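Troleo Flatwork 140 folding bench, long-term review

Reviewed by Paavo Lappalainen

The Flatwork 140 is a height-adjustable folding work table sold for packing rooms, hobby rooms and small offices. I bought one in May at full price and have used it most working days for sorting, boxing and posting secondhand books. The notes below cover assembly, stability, the surface and the folding mechanism. I have compared it with the Drallmont table it replaced, a fixed-leg model of similar size.

Assembly

The table ships in one carton with the legs folded flat against the underside. There are 14 bolts to fit, all the same length, and a single hex key. The instructions show the crossbar the wrong way round in step four: the slotted face should point to the rear. If it is fitted as drawn, the bolts go in but the legs stop short of vertical. Allow half an hour with one person, less with two.

The feet have screw levellers. On my floor, which falls towards the door, I needed nearly the full travel on one corner. Anyone with a worse floor should keep a shim to hand.

Surface

The top is a pale coated board with a rounded front edge. It marks less than I expected. Parcel tape lifts off cleanly if it is pulled back on itself at a low angle, and leaves a line of adhesive if it is pulled straight up. Pencil comes off with a damp sponge. Ballpoint needs surgical spirit, and red ballpoint leaves a faint stain even then. I have not used the scouring side of a sponge on the coating and the care leaflet says not to.

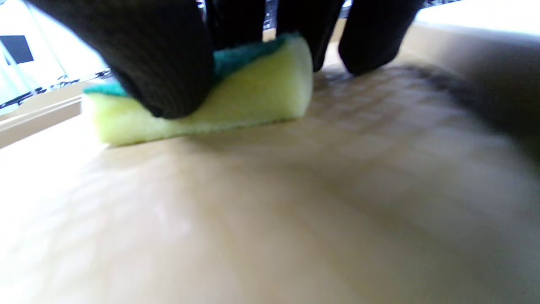 Fatemeh Jafarzadeh wrote to disagree with the section on stains. Her top is the same model in the same finish, and red ink came out of it completely with bicarbonate paste left on for an hour and wiped off with a cloth. She also found that spirit dulled the coating where she had gone over the same patch more than twice. I have since tried the paste on one mark and it did lighten it, though I can still find the place in side light.

Heat resistance is ordinary. A mug straight from the kettle left a ring that faded overnight. I would not put a heat gun or a glue gun down on it.

Stability

The maker rates the top for 124 kg evenly spread. I have not tested that figure and do not intend to. With two full book cartons at one end there is no visible sag. Side-to-side movement is the weaker point. At the lowest setting the table is firm. At the highest, leaning on a short end moves the top by a few millimetres, enough to spoil handwriting but not enough to disturb a pile of books. Tightening the crossbar bolts again after the first week removed perhaps half of it.

The Drallmont had no such movement, as one would expect of fixed legs. It also could not be put away. 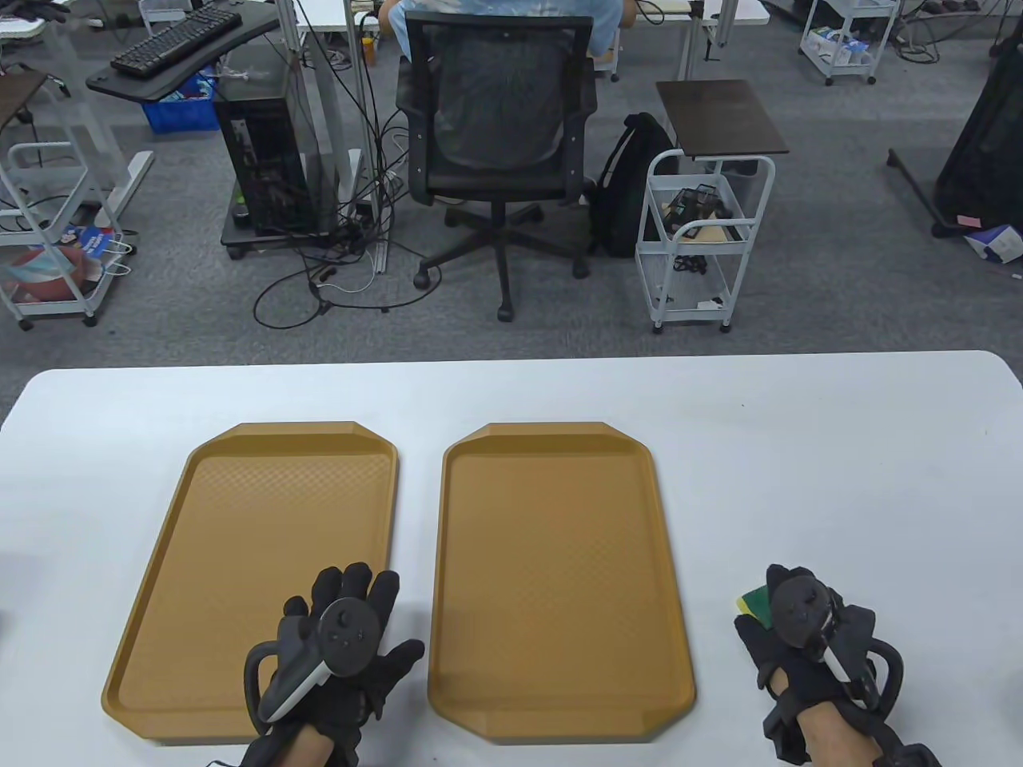 Height adjustment works by spring pins, one per leg, in steps of 30 mm. The pins are stiff when new and the holes on my rear left leg had burrs, which I took off with a round file. Each leg has to be moved separately, so changing height with anything on the table is not practical. The scale printed on the legs is accurate to within a millimetre.

Working depth is 700 mm, and this is the dimension I would check before ordering. It is enough for a carton with a clear strip in front for labels. It is not enough for a carton and a full-size cutting mat placed one behind the other. For that the wider Urban version would be needed, and that one does not fold.

Folding

Two latches under the top release the legs in pairs. The left pair must go in first. The latches are steel and show no wear so far. Folded, the table stands on its long edge, takes up little floor and is awkward for one person to carry through a standard doorway.

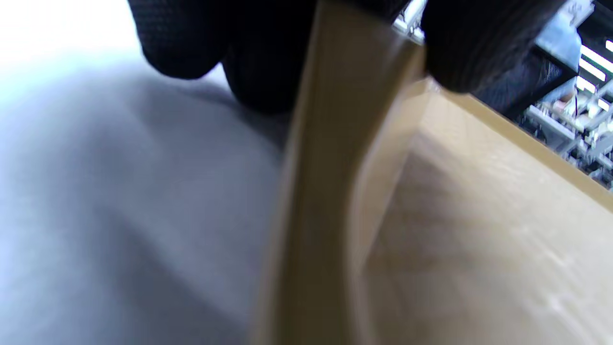
Can the folded table be stored on its short end?
It will stand that way, but the latches then carry the weight of the legs and the manual advises against it. Use the long edge, or lay it flat.

Spares

Spare pins and levelling feet are sold by Flesley, who handle parts for this range. I ordered two pins and they came in four days. The latches are listed but were out of stock each time I looked. The top cannot be bought separately.

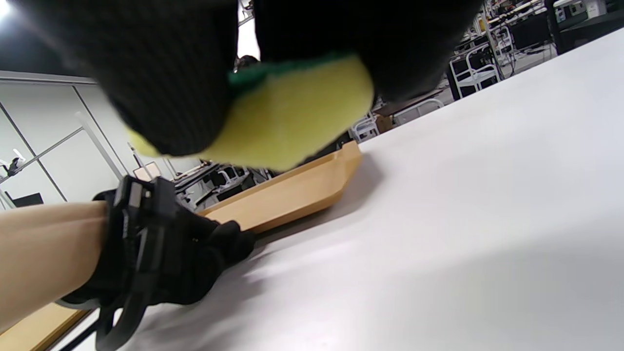
Page last changed: Aug 28, 2018

Noise

This section was added after several requests. The top is hollow in the middle and drums when something is dropped on it. A strip of felt between the crossbar and the underside reduces this considerably. The levelling feet are hard plastic and squeak on vinyl; rubber cups of the kind sold for chair legs fit over them.

Verdict

Recommended for packing, sorting and general bench work at low to middle height. Not recommended for writing or drawing while standing. Check the depth first, and file the pin holes before the first adjustment.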